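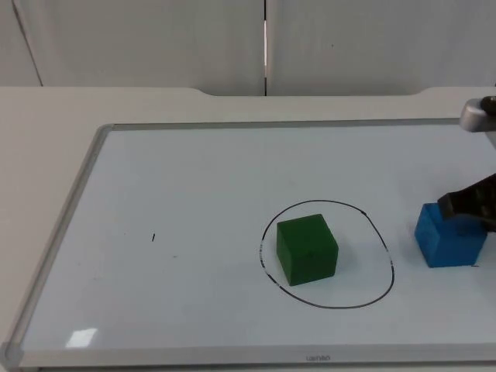
2 min read · thread by Hajar Farouk

ok so I promised a few of you I'd write up how I finally learned to plan a week of dinners without losing my mind. long one, grab a snack

for years my system was: open fridge at 6 pm, stare, close fridge, order noodles. I was spending roughly 100 bucks a week on takeout and still throwing out sad cilantro every single time

then back in June my cousin Wael Lahlou came to stay and he cooked every night like it was nothing! same tiny kitchen, same terrible burner. I was a little offended tbh

I asked him how and he said "I only decide twice." meaning he picks 2 big things on his day off (a pot of beans, a roast chicken, whatever) and everything else that week leans on those

so week one I made lentils and a tray of peppers and onions. lentils with rice, then lentils in a wrap with way too much hot sauce, then soup. the soup was the best one and I barely did anything to it

week two was worse lol. I got cocky and made a giant pot of cabbage, and let me tell you, four nights of cabbage is a LOT of cabbage. even the dog left the room

what fixed it was keeping the big things plain. salt, oil, done. all the fun stuff goes on later (yogurt, chili crisp, the pickled lemons from Benjelloun on the corner, which I would eat with a spoon)
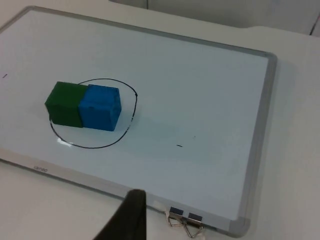
Whiteboard and marker, my kind of planning.

oh and shopping! I go to the Stovham market right before they close up, since the greens get marked down and the line is shorter. if you hate crowds, go late

freezer tip from Wael: flatten soup in bags so it stacks like books. I have leek and potato in there now and a mystery red one I forgot to label, so that's a dinner for a brave night

still order noodles sometimes btw. last week I had them two nights in a row and they were great

if you've got a good plain-beans recipe drop it below, I'm stuck on the same one and I'm getting bored. no cabbage please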